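Rirnley Two-Arm Table Robot: Progress Report

4. Setup and method

We built the work area in the shared workshop in September. The two arms run from one control computer, and the software, which we named Ostix, records joint angles and camera images at the same time. Recording 600 short demonstrations was the goal for the term. We finished up to 40 in a good afternoon – fewer when the cables needed rerouting.
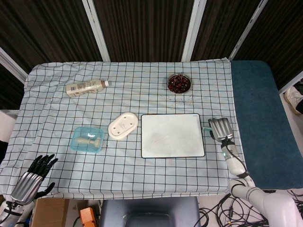

Grasp planning was the hardest part of the software. Ostix first picks a target, then chooses an arm, then closes the fingers until the motor current rises. Flat items gave us the most trouble. The white board beside the soap dish lies level with the cloth, so the fingers have very little edge to get under. The bowl of cherries is easier to locate but must be kept upright.

5. Results so far

Over 50 test runs with the right arm, most failures came from late finger closing. We lowered the current limit and will repeat the test with the left arm next.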